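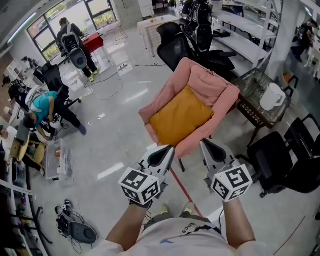
Red tape on the gray floor, workshop side.

SHARED SHOP NEWS: FLOORS, DUES, THE SUMMER SWAP

June 3, 2024

Quick one this month, I'm typing between deliveries.

Floor first. The recoat is done and it's holding up. Fidell did the job over two nights and came in at the quote, 578 for materials, labor traded against bench time like last year. Please no dragging. If a bench needs to move, two people, lift it. Felt pads are in the tin by the sink, take what you need and tell Lilla when it's getting low.

Tape. Red means keep it clear. Carts, bikes, lumber, your lunch, all of it. The fire inspector comes back in August and last time we got written up for a stack of chairs that had been "just there for a minute" since winter. Also please don't peel the tape up and re-stick it where you'd like it to be. Somebody did. It was crooked.

Dues. Going up by 20 a month, starting with the August bill. Voted on, minutes are on the corkboard, Imani Castellanos has the spreadsheet if you want to see where it goes (mostly electric, some of it the roof). If the increase is a real problem talk to her privately, there is a hardship rate and people do use it.

Dust collector. Still not right. Szabolcs Győri swapped the belt and it's quieter but suction at the far drop is weak. Until further notice: one gate open at a time. One. The Wurley sander is fine on its own, the Wurley and the planer together is not fine. New filter ordered from Flenex, no ship date yet, I've called twice.

Summer swap. Back again, same rules as before. Bring tools, offcuts, hardware, paint if the can is more than half full and the lid actualy closes. No mattresses. No CRT monitors. Whatever isn't claimed by closing goes home with whoever brought it, and I will be checking names this time. Rozália Hajdu is running the table and wants two helpers for set-up, one for sweeping. She's making the plum cake.

Lumber rack. Label your boards. Name and month, on the end grain, where it can be read without pulling the whole pile out. Unlabeled stuff goes in the free bin at the end of August. There's a nice piece of ash in there right now with no name on it, if it's yours say so soon, I have plans for it.

Lost and found: one left glove, a tape measure (metric), reading glasses in a green case, a thermos that needs washing badly. On the shelf over the time clock.

Classes. Jocelyn Gill's sharpening evening filled up in a day so she's adding a second. Bring your own chisels, stones provided. The beginner joinery class still has room. Sign up on the sheet, not by texting me, I lose texts.

Parking. The Juhász bakery next door has asked again that we stay out of their loading spot before opening. They've been very nice about it. Lets be nice back.

Roof fund is at 300 toward the goal of 600, so halfway. Jar's by the door, checks are fine too.

Thats all I've got. Next issue whenever the printer gets toner.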